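Gestport Introduces Hand-Held Gripper Stations at Tarndale Laundry Services Site

TARNDALE, July. Gestport today announced the opening of a training area for automated sock sorting at its Tarndale textile services site. Employees there will teach future sorting machines by carrying out the work themselves with hand-held grippers. The site handles 3,215 pairs of work socks per shift for industrial customers, and sorting is still done entirely by hand.

Under the program, staff members pick up single socks and place them in a woven basket while the movement is recorded. The tools were supplied by Takov, and the software that learns from the recordings was developed by Azevedo. Soft knit goods change shape each time they are gripped, and they remain among the most difficult items for machines to handle.
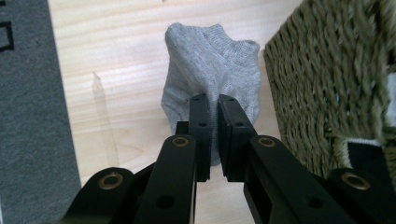

The night sorting team asked above all that the machines take the long, repetitive runs first, and that the people who trained them be the ones to supervise them. The team also requested that no recording count toward individual performance reviews. Gestport has accepted both requests in writing.

No positions will be removed as a result of the program. Employees who take part work at the training tables for up to 4 hours per shift at their regular rate of pay, and participation is by choice. Each employee completes a paid introduction covering grip, wrist position and rest breaks before recording begins.
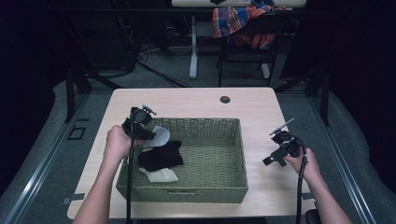 The first phase calls for 800 recorded sorting sessions. Once these are complete, Azevedo will test its software on a single line, with an employee present at all times and able to stop the equipment. Sorting staff will then be offered training as line supervisors, with a change in job grade on completion.

Gestport provides textile rental and laundry services to industrial and health care customers and employs 897 people. Further information is available from the Gestport press office in Tarndale.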